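**Ticket 1269 -- Pascu hand-held gripper loses position at the bedroom station, open day rehearsal**

Opened: Apr 12, 2025
Site: Griltex, Clurville, upstairs demo room
Software: Wistusance recorder, laptop 2
Priority: high (doors open to visitors at 10:00 tomorrow)
Status: resolved, see last entries

**What we are trying to do**

Visitors come up in small groups, pick up the Pascu, and tidy clothes off a bed with it. Wistusance records the hand path and the jaw opening, draws the path on the big screen as they go, and then the arm next door plays the same job back. It's a lovely demo when it works. At the December open day people queued down the stairs for the kitchen version, and the bedroom one is better because everybody has an opinion about how to pick up clothes.

**Problem**

Kitchen station is fine. At the bed, the drawn path jumps. You reach over, close the jaws on something, lift, and the line on the screen shoots off sideways and comes back a second or two later in the wrong place. Wistusance puts up "pose lost" and marks the take red. Red takes can't be played back on the arm, so we have no second half of the demo.

Happens on most takes. Worst when reaching down close to the mattress.

**Log**

**13:05** Restarted recorder and laptop. No change. Three takes, all red.

**13:20** Swapped the cable for the one from the kitchen station. No change. Swapped the whole gripper too, same result, so I'm happy the hardware isn't at fault. Both grippers are back at the kitchen and both give green takes there. Something about the bed, then.

**13:40** Checked jaw opening separately with the recorder in bench mode. Opening and closing trace is clean as anything, no dropouts. Only the position is going wrong.

**13:55** Thought it might be the disk filling up, because the recorder gets odd when it's short of space. 400 GB free. Ruled out.

**14:10** Message to Wistusance support with the log file from the worst take. Copied their reply in here because it's useful:

> Thanks for the file. Your take has 2390 images and the tracker finds plenty to follow in the opening part. Once the tool comes down over the bed the number of tracked points falls almost to nothing. What is on the bed? The tracker needs visible detail, and a plain sheet seen from close up gives it very little. Motion blur makes it worse. Please try (a) more light, (b) slower approach, (c) anything with a pattern on it.

What is on the bed is a plain white sheet. Ironed! We were very proud of it.

**14:30** Tried (a). Both floor lamps on, blind fully up. Better, but still a red take every time someone leans in and blocks the window. Left the lamps where they are, they make the room nicer anyway.

**14:40** Tried (b). If I move like I'm carrying a full cup of tea I get green takes. No visitor is going to do that, and the children certainly won't. Keeping it on the instruction card as "nice and steady" but it can't be the whole fix.

**14:50** Tried (c) the cheap way first: tea towels from the kitchen, laid over the sheet. Green take straight away, then another. They slide about though, and the jaws keep picking up the towel together with the clothes. Right idea, wrong cloth.

**15:15** Went out and bought a printed sheet in town. Cherries all over it, small ones in rows, with green stems. £15, receipt in the tin. Pulled it tight and tucked it in on the window side.

**15:35** First take on the cherry sheet: green. Second: green. Third, going much too fast on purpose: green, with a little wobble in the line at the turn. I may have cheered.

**15:50** Update from Wistusance support, who looked at the new file:

> Much healthier. Tracked points stay high all the way through the reach. A regular repeating print can confuse a tracker in some cases, because one bit looks like the next, so please keep other things in view as well. Pillow, duvet, folds, whatever you normally have on a bed.

Easy enough. Pink duvet is staying on, bunched up and not folded neatly, and the grey pillow is staying too. Please don't make this bed properly!

**16:10** Moved on to the clothes. With tracking sorted there was a smaller thing I'd been ignoring: the thin dark items show up nicely against the cherries but people tend to grab them by the middle, and then the ends drag and pull other things along with them. Pinching near one end is much more reliable. I've changed the practice order so that everyone starts with a single dark item on its own, and the mixed pile comes after.

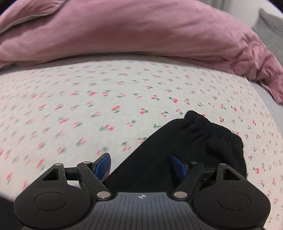 Also worth passing on to whoever is running the station: squeeze gently and let the blue pads do the work. People squeeze as if they're cracking a nut, catch the sheet underneath, and lift half the bed. If that happens, open fully and smooth the sheet before the next go. A wrinkled sheet does the tracker no harm, but a fold sticking up gets grabbed over and over.

**16:35** Full run with the arm next door. Recorded at the bed, sent across, played back. The arm did the whole job from a green take and dropped the last item slightly short of the basket. Moved the basket closer. Ran it again and it went in. What a good moment that is, seeing your own rather fussy hand movement come back out of a machine.

**16:50** One red take, when I started the recording with the gripper lying face down on the chair. Tracker had nothing to see at the start. Lift first, point it at the bed, then press record. Added to the card.

**Cause**

Plain bedding close up gave the tracker too little to follow. Gripper, cable and laptop all fine.

**Fix**

- Patterned sheet on the bed, duvet and pillow left on top
- Floor lamps on, blind up
- Pick up the gripper and aim at the bed before pressing record
- One dark item first, mixed pile second
- Basket on the tape mark, close side

**Left open**

Would still like to know how it copes with a plain sheet and brighter lamps, since some visitors will ask what happens in a house with white bedding. Fair question, and I'd rather tell them straight that it struggles for us at the moment. Will try it after the open day and open a separate ticket.

The spare cable is still at the bedroom station. Kitchen has the one with the green tape.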